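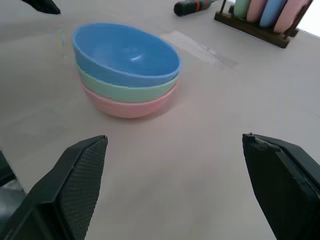 # Keeping the bowl cell honest

Set-up and upkeep of a two-finger table cell at Noltside

The cell at Noltside runs on a single arm, a parallel gripper with two black fingers and a wrist camera that looks down between them. Its work is tableware: plastic bowls, plates in a wooden rack, and whatever else has been put on the table that week. It has been in service since July. Most of the hours spent on it go into grip pads, camera alignment and the condition of the tabletop, and very few into the arm itself.

Cheuk-hei Kao looks after it. Kao came to Noltside from Purside, where the machines were larger and lifted castings, and kept the habit of writing the fault on the job card before touching anything. The cards are held in a ring binder by the controller. A typical entry reads "left pad cleaned, grip check passed, no change to offsets". Entries that say only "fixed" are sent back to whoever wrote them.

## The morning check

The check starts with the arm parked and the air off. Both fingers are wiped with a lint-free cloth and a little alcohol, working from the base of the finger to the tip. The textured pad gets a soft brush as well. Its face is a fine diamond pattern of raised dots, and the gaps between them hold dust, skin grease and the thin film that moulded plastic leaves behind. A loaded pad still grips a dry bowl at full force. It starts to slip at the lower force used for thin rims, and the slip appears in the log as a placing error several moves later, which sends people looking in the wrong place.

The tips come next. A finger tip on this cell is a narrow flat edge, and it has to slide between a rim and the table, or between two rims, without catching. Small chips at the corner are common and are recorded by size and position. Kao leaves a chip alone if it lies outside the contact area and has no burr that a fingernail can feel. A burr is taken off with a fine stone, the finger wiped again, and the opening width measured with a caliper at the tip and at the root. If the two readings disagree by more than the limit on the card, the finger is loose or bent and comes off.

Fingers are fitted with the screws run in by hand, the gripper closed on a gauge block, and the screws then tightened in two passes. Closing on the block first lets both fingers settle square to each other. Tightening them open, which is quicker, leaves a small twist that shows up only on tall objects. The screws are marked with paint pen after the second pass. A broken paint line at the morning check means the finger is refitted before the cell runs.

## Camera and wrist

The wrist camera is small and sits close to the work, so a slight knock has a large effect. The bracket has two screws and one dowel. Kao added the dowel after the first month, when the bracket had crept three times and each shift had been corrected in software by a different person. The corrections added up to something nobody could trace. All of them were deleted, the bracket was pinned, and the calibration was taken again from nothing.

Calibration uses a printed target fixed to a flat plate. The arm visits 16 poses, pauses at each, and the controller solves for the position of the camera relative to the flange. The result is accepted or refused on the residual. If it is refused, the usual cause is a pose where the arm had not stopped moving when the exposure was made. The settling time was raised in the first autumn and the refusals fell away.

Movement matters in normal running too. When the arm closes on a bowl at speed, rims go soft in the picture and pick up a fringe of colour along the edge. On a single bowl this does little harm. On a nested stack the edges that matter lie close together, and the software can take the rim of the top bowl and the lip of the next for the same line. The approach is therefore split. The arm travels quickly to a standoff point, stops, takes one still view, and goes in slowly on that.

## Stacks

Nested bowls are the hardest part of the job. The stack used for testing is three bowls deep, with blue over green over pink. The colours help: each layer shows as a separate band from the side, and a miscount is easy to see in the log. Bowls of one colour are introduced only when the cell has completed 60 clean lifts on the mixed stack.

A stack can be taken as a unit or one bowl at a time. Taking it as a unit calls for a wide opening and a low grip on the bottom bowl. Taking the top bowl alone calls for one finger inside the rim and one outside, with enough height that the outer tip clears the lip beneath. The height offset is set by hand. Kao brings the arm down in small steps until the outer tip touches the second lip, backs off, and enters that figure with a margin. It is repeated whenever the bowls are changed for another make, even if the new ones look the same. Rim thickness differs between makers, and a thick, rounded rim sits further out in the pad than a thin one.

Glossy plastic brings its own fault. A lamp overhead puts a bright spot on the inner floor of a bowl, and the depth reading there drops out. The lamp at Noltside was moved sideways and a diffuser clipped over it. The spot remains, smaller, and the software ignores any gap in the depth reading that is wholly enclosed by a rim.

## The table and the rack

The tabletop is a matt pale beige, chosen to keep reflections down. It scuffs. Scuffs and lighter patches do no damage to the grip, but a long straight mark can be read as an object edge, and the background model has to be taken again after any new one. The procedure is to clear the table, wipe it, let it dry and record it under both lamp settings. It takes less time than arguing with the detector.

The rack stands at the far side, set at an angle to the table edge. Its position is found each morning from the base and not from the posts, which are thin and can be knocked out of true. Plates stand on edge in the slots. From the wrist they overlap, so the cell is told the slot pitch and works along from a known end post. A plate leaning across two slots stops the cycle and calls for a person.

Hand tools are the other recurring cause of a stop. The detector treats a screwdriver as an object to be planned around, correctly, and the path it then chooses may be longer or may not exist. The rule on the card is that tools are allowed on the table during set-up and are cleared before automatic mode is selected. The key switch for automatic mode hangs on the same hook as the tool roll, an arrangement Kao copied from Purside.

## Parts and intervals

Pads are changed every 33 shifts or on a failed grip check, whichever comes first. The grip check is a pull test: the gripper holds a flat plastic strip, a spring balance is drawn back by hand, and the reading at first slip is written down. Five pulls are made and the lowest is the one that counts. Pads come from Drurix in pairs and are always fitted in pairs.

The fingers are machined locally by Kwok to a drawing that is now on its third issue. The second issue had a sharper tip, which slid under rims more easily and marked them. The third has a slightly broader flat. It marks less, chips less often, and needs a lower approach, so the height offsets from the older fingers cannot be carried over. One set of second-issue fingers is still in the drawer, tagged, for flat work.

The air filter is drained weekly, on Monday, before the compressor has run. The wrist cable is inspected at the same time, with the arm moved by hand through its full turn and the cable watched at the clamp. Two cables have failed so far, both at that point, and both after the clamp had been tightened to stop a rattle. The current clamp has a rubber liner and is left slack enough for the cable to rotate. It still rattles a little on fast moves.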